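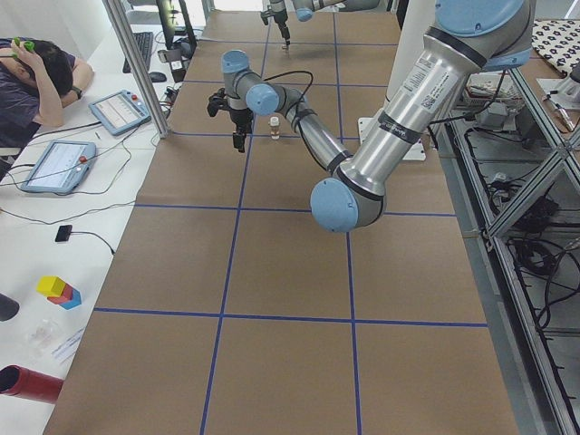
Figura 1. Bancada com os dois braços, mesa quadriculada com fita azul e posto de operação com os dois consoles de programação.

3. Procedimento de demonstração

A tarefa escolhida para a disciplina foi a preensão de um frasco pequeno com tampa branca e seu transporte até outra célula da mesa. A superfície de trabalho é coberta com papel kraft e dividida em células com fita azul. As células servem de referência para a posição inicial do frasco e para a anotação manual dos episódios; o controlador não as utiliza.

Foram comparados dois modos de demonstração:

a) Guiamento manual. O operador libera as juntas e conduz a garra até o frasco com as mãos. Os ângulos das juntas são registrados durante todo o percurso.

b) Comando remoto. O operador permanece sentado à mesa lateral e movimenta o braço pelo console, em coordenadas cartesianas, com velocidade limitada.

Cada braço possui seis juntas, console próprio e botão de emergência. A garra é de dois dedos em ambos. O registro foi feito com o programa Clasel, desenvolvido pela turma anterior e adaptado por Guoqing Hao para gravar os dois braços com a mesma base de tempo.

Cada integrante realizou 16 demonstrações por modo. Aníbal Quispe e Fitriani Kusuma operaram os consoles; Phong Đỗ ficou responsável pelo guiamento manual e pela anotação. Episódios com colisão, parada de emergência ou queda do frasco foram mantidos no conjunto, com rótulo próprio.

3.1 Posição inicial

No início de um episódio o frasco fica em pé sobre o papel, sem outros objetos próximos. Na configuração central, ele é colocado sobre a linha vertical do meio, logo abaixo do cruzamento com a linha horizontal. As garras partem afastadas do frasco, para que a aproximação faça parte da demonstração. A altura de partida não foi fixada, o que aumentou a dispersão das trajetórias no modo b.

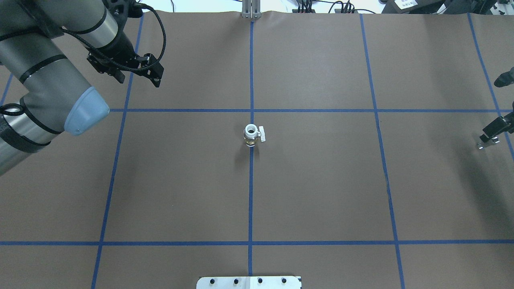 3.2 Resultados parciais

Após o descarte dos arquivos incompletos, restaram 926 segmentos de trajetória. No guiamento manual, os movimentos são mais curtos e a orientação da garra varia menos no trecho final. No comando remoto aparecem pausas antes do fechamento dos dedos, associadas à troca de eixo no console. Sete episódios foram refeitos por perda de sincronismo entre os registros.

O fechamento sobre a tampa mostrou-se mais sensível a erro lateral do que o fechamento sobre o corpo do frasco. Por sugestão do orientador, Bahman Nikzad, as duas variantes passaram a ser anotadas separadamente.

3.3 Pendências

Falta repetir a série do modo b com altura de partida fixa e recalibrar a origem do segundo braço. O treinamento do modelo com os dados do modo a está previsto para dezembro.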